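Rameseck Bedding and Soft Furnishings Set

README, last changed 2019-10-08

What is in the folder

Rameseck is a collection of 2257 short entries on bedding and other soft things found in bedrooms and living rooms: blankets, quilts, pillowcases, throws, sofa covers and a few bath mats. Each entry pairs one or more pictures with a text record of the item. The collection was put together by Chaimae Mansour and Savvas Drakos, with later corrections by Fotini Makris. It grew out of an older list called Tindall, which had text only and used a different set of pattern words.

The pictures were taken in homes, with the bedding where it was being used. Items were not ironed, pinned or laid flat on a backdrop. A blanket in Rameseck may be bunched up, folded over itself or half under something else, and patterns are often bent out of shape by the way the cloth lies.

Folders

items/ – one text record per item
pictures/ – the pictures, named by item number
words/ – the word lists for pattern, pile and color
notes/ – free notes from the people who wrote the records

Fields in a record

item: the kind of thing, from the list in words/. Use "blanket" for anything thick enough to sleep under and "throw" for anything smaller that normally stays on a sofa. If you can't tell, use "blanket".

ground: the main color of the cloth behind any pattern. One word if possible.

pattern: plain, striped, checked, floral, figure or mixed. Floral covers leaves and stems as well as flowers.

pattern colors: every color that takes up a real share of the print, largest first.

pile: flat, short, plush or shaggy. Judge this from how the surface takes the light.

state: spread, bunched, folded, rolled or hanging.

remarks: anything the other fields can't hold.

Floral prints

More than 1000 entries are marked floral, and they caused most of the disagreement between annotators. Large prints rarely show as whole flowers. One bloom may be plain to see while the next is squeezed into a fold and looks like a patch of color. We record the print as floral in both cases and do not try to name the species. Early records with "rose" or "peony" in the pattern field were changed to "floral" in May, and the old word was moved to remarks.

Color needs care too. A cream ground in shadow can read as gray or tan. Record the color from the best lit part of the cloth and leave the shaded part out of it.

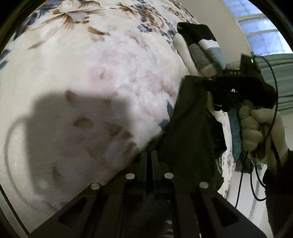 Plush blanket, cream ground, floral print in brown, slate blue and pale pink. State: bunched.

For mixed prints the order of the pattern colors matters less than having all of them. Where brown and blue overlap in a tight cluster, list both and move on. Pale colors close to the ground, such as white or very light pink on cream, should still be listed if a petal or leaf shape can be made out.

Pile and state

Pile was the easiest field to agree on for flat and shaggy items and the hardest for short against plush. Loukia Konstantinidis went through the blankets a second time and settled these by looking at the brightest area of each one. Records she changed have her initials in remarks.

"Bunched" means the cloth rises off whatever is under it without a clear fold line. If there is a clear fold line, use "folded", even when the rest is untidy.

Known problems

Bath mats are thin on the ground and should not be used on their own.

Some sofa covers were recorded as throws in the first round. We have fixed the ones we found.

The pattern word "figure" was used for both animals and cartoon prints – we may split it later.

Size is not recorded. Tindall had a size field, but the entries were guesses and we dropped it.

Versions

Version 3 adds the remarks field to every record and removes duplicates. Version 2 had the same pictures with fewer records. Please don't mix the two, as the item numbers were changed in between.

Corrections

Send corrections to Stavros Christodoulou with the item number, the field and the new value. Put one item on each line. New pattern words need a short note on why none of the present ones fit.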